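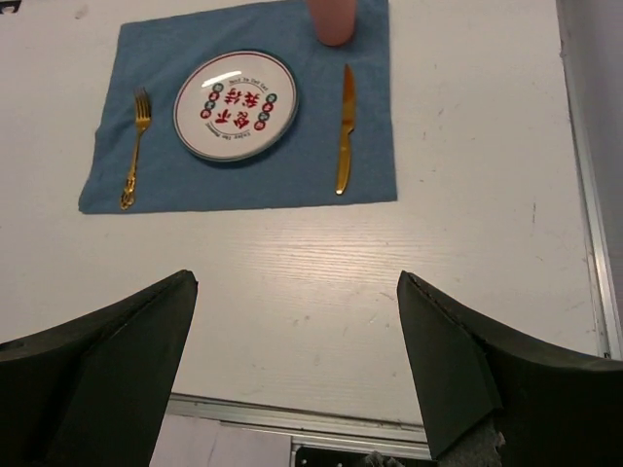

Under the Glaze: How Printed Tableware Survives the Dishwasher

The decoration on a dinner plate is usually thinner than a coat of paint, and it is expected to last for years of washing, stacking and scraping. Whether it does depends mainly on where the colour sits in relation to the glaze. Buyers seldom ask, and the mark on the back of a plate seldom says.

There are three usual positions. Underglaze colour goes on to the fired but unglazed body and is then covered by a clear glaze. In-glaze colour goes on top of the glaze and is fired hot enough to sink into it. On-glaze colour, also called enamel, goes on top and is fired at a lower temperature, so that it bonds to the surface but stays there. A fingertip will often find the difference. Enamel tends to stand slightly proud of the plate, and its edge can be felt.

The lower the firing, the wider the choice of colours. Cobalt blue tolerates almost any kiln, which helps explain why so much old ware is blue and white. Red is harder. Iron reds turn brown or fade if overfired, and the brighter cadmium reds were for a long time confined to on-glaze work. Encapsulated pigments, in which each grain of colour is sealed inside a zircon crystal, have made hotter reds possible, at a price.

Negin Karimi runs the decorating shop at Penden, a small pottery that finishes plain white ware bought in from larger makers. Most of her output is lettering: restaurant names, anniversary dates, and single words or short phrases in several scripts. The design is screen printed in ceramic ink on gummed paper, sealed under a clear film, soaked, slid on to the plate and smoothed down with a rubber blade. The film burns away in the kiln.

"Trapped water is the usual fault," she says. "It boils, the film lifts, and you get a pinhole in the middle of a stroke. On a flower you would never see it. On a letter you see nothing else."

Brush-style characters are a particular test. The strokes are broad, so there is more area in which a bubble can hide, and the ends taper to points that the printing screen must hold cleanly. Shih-chieh Kwan, who draws much of the lettering, thickens the finest points before the screen is made. He also checks every proof from across the room, at the distance of someone sitting down to eat.

Metallic decoration is weaker still. A gold or platinum band is a film of metal fired on at low heat, and it will wear under alkaline detergent whatever the box claims. It may also spark in a microwave. Grey and silver-coloured rims are not always metal, and a coloured enamel band will generally outlast a precious one.

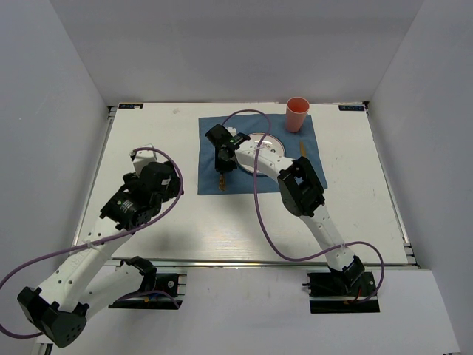 Place setting with white plate, blue mat and pink cup.

Testing is simple and slow. Kwok-wai Tam, whose laboratory, Tam, takes in samples from several potteries, keeps a dishwasher running for most of the week. Plates are removed every 16 cycles and compared with an unwashed control under a fixed lamp. Loss of gloss comes first, then a shift in colour, then bare patches. One batch from Penden, reference 3195, went through at two kiln settings. The hotter firing kept its gloss for 7 inspections longer. The cooler one looked better on the first day.

Acid is tested separately. Vinegar and lemon juice attack enamel more readily than they attack glaze, and samples are left in dilute acetic acid for a day before the liquid is analysed for lead and cadmium. Decoration close to the rim of a cup is treated more strictly, as it meets the mouth.

At home, a few habits make a measurable difference. Use the shortest programme that gets the plates clean. Leave a gap between them in the rack, as rubbing in the spray does as much harm as the detergent. Do not stack decorated plates with an unglazed foot ring resting on the print – a sheet of kitchen paper between them is enough. Grey marks left by cutlery are normally metal deposited on the glaze and will come off with a mild cream cleaner, used sparingly on plain areas and kept away from enamel.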